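Tips I brought home from the open day at Grube

On Sunday I went with my neighbor Jomar Yap to the open day at Grube, the automation workshop in Jellodton. I expected big machines and free coffee. There was coffee, but most of the rooms were about small home tasks, and I wrote down many things which are useful for people with only two hands and a laundry pile.

The busiest room was the folding room. The man from Provel told us that their machine had practiced 4,000 folds before they allowed visitors to come near. It is still slow. In 69 minutes I saw it finish one basket, and my mother would laugh at this. But slow work is good to learn from — you can see every step.
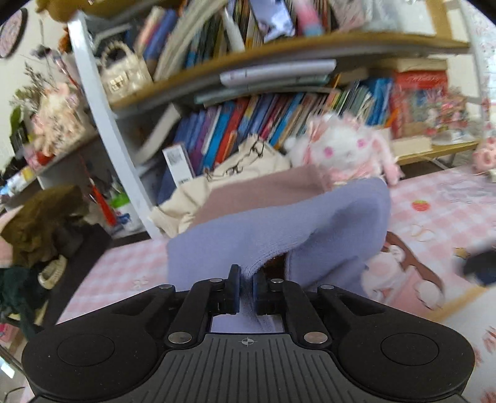 Sweaters lose their shape mostly in the drawer and on the hanger, so I start with them. Lay the sweater flat and smooth the front with the palm before you fold anything. When you must lift it, take a small fold of the cloth between the fingertips and do not pull on one thread or on a button. At Grube the two black fingertips, with their dark blue pads, held a narrow fold of the blue knit in this same way, close to the ribbed edge. I tried it at home with my gray wool one and the cuffs stayed flat. Fold the sleeves to the back, then fold the body in half from the bottom. Never hang it wet.

Pads are a good idea for other tools too. My kitchen tongs scratched the nonstick pan for years. Now I keep one pair with silicone tips for the pan and the old metal pair for the grill.

For T-shirts, the Provel people use a cardboard sheet as a guide. I cut mine from a shipping box. Put it on the back of the shirt below the collar, fold both sides over it, fold up the bottom, pull the sheet out.

The Prano stand had a machine for sorting screws, price 800 dollars. I will continue with jam jars. Put one screw of each size on the lid with tape and you don't need to open the jar to know.

The next open day is in February. Come early, the parking has only 140 places and the road is narrow.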